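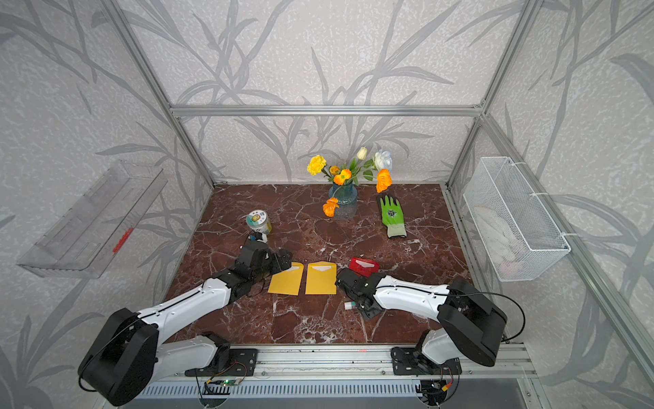 Havora Extends Two-Arm Work Cells to Envelope Handling at Birnero Site

Havora has extended the use of two-arm robot work cells at its Birnero fulfillment site, where small stationery and gift orders are prepared for mailing. The change affects 39 employees on the hand-packing lines and follows a trial period that began on a single bench in the spring.

The cells handle light, mixed goods that had previously been considered unsuitable for automation at the site. In the work now under way, a pair of white arms with black grippers operates from a rail along the near side of a marble-surfaced table, with two yellow envelopes lying between the grippers. Other articles share the table, among them a small jar with a patterned label, a green work glove and a glass vase of artificial flowers.

Envelopes present a particular difficulty for automated equipment. They are thin, they lie flat, and they shift when touched. Earlier machines at Birnero relied on suction and were limited to sealed cartons of a uniform size. The new cells use two grippers that can work on the same item, an arrangement the company says is better suited to paper goods and to orders that differ from one customer to the next.

The software that directs the arms was supplied by Gökçe, which also provides remote technical support during the day shift. Maintenance of the cells remains with the site's own staff.

Under the arrangement announced this month, no positions will be removed from the packing lines through the end of the current contract period. Employees whose stations are replaced by a cell will be offered one of two roles. The first is cell attendant, with responsibility for loading materials, clearing stopped work and recording faults. The second is order inspection, in which finished packets are checked by hand before they are released for mailing. Both roles carry the same base pay as hand packing, and attendants will receive a shift supplement after completing their training.

Training consists of 60 hours of instruction, divided between a classroom on the upper floor and supervised work beside a running cell. The course covers safe entry to the work area, emergency stops, routine cleaning of the grippers and the use of the fault log. Ten employees have completed the course, and a second group is scheduled to start in September. Those who do not wish to transfer may remain on the manual lines, which will continue to handle oversized and fragile orders.

Employee representatives took part in the planning and asked for several changes before the cells were approved. Among these was a limit on the number of cells a single attendant may supervise, which has been set at two. Representatives also requested that individual output figures gathered by the cells be kept out of performance reviews. Havora agreed to both conditions in writing. A further request, for shorter periods of continuous monitoring, is still under discussion – attendants currently work at a cell for two hours before rotating to another task.

Early reports from the attendants have been mixed. Several noted less strain in the hands and wrists at the end of a shift. Others said the work calls for steady attention and can be tiring in a different way, especially when faults occur close together. The site has added seating at the attendant stations in response, and the placement of warning lights is being reviewed so that a stopped cell can be noticed from farther away.

The company recorded 647 faults during the trial. Most were cleared by an attendant without outside help, and the most common cause was two envelopes being picked up together. Gökçe has since revised the procedure for separating stacked paper, and the site will continue to record this type of fault as its own category.

Hand packing remains faster than the cells for single-item orders. The company expects to assign the cells mainly to repeat work in the late afternoon and evening, when it has been difficult to fill shifts, and to keep its most experienced packers on custom orders during the day.

A similar installation is planned for the Dorach warehouse, subject to an electrical inspection of the building. Employees there will be invited to visit Birnero and observe the cells in operation before any stations are changed. Sign-up sheets for the visits will be available from shift supervisors in October, and travel time will be paid.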